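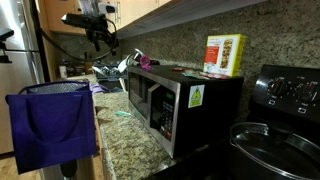 # Jaltex Ridge Notes

A plain-text collection of 285 trip reports from climbers on Jaltex and its neighbor, Mahasneh. I've been typing these up since June and I still get excited opening a new one!

## What's in it

- `reports/` has one file per climb, named by route
- `routes.csv` lists every route with its grade and usual start point
- `people.csv` gives climber initials only (full names stay out, please)

The oldest reports come from the Itadside hut logbooks, and they're wonderful: short, blunt, full of weather. My favorite covers a 4 a.m. start on the north ridge and spends over half its length on a lost mitten.

## Known gaps

- Winter climbs on Mahasneh are thin, only 10 so far
- Two logbooks have water damage; unreadable words are marked `[?]`
- Heights are as the climbers wrote them, so expect feet and meters mixed together

## Adding a report

Open a pull request with one file per climb. Keep the writer's own spelling. I go through new ones every Tuesday and love getting them, even the ones that turned back at the first snowfield.

Maintained by Yae Kobori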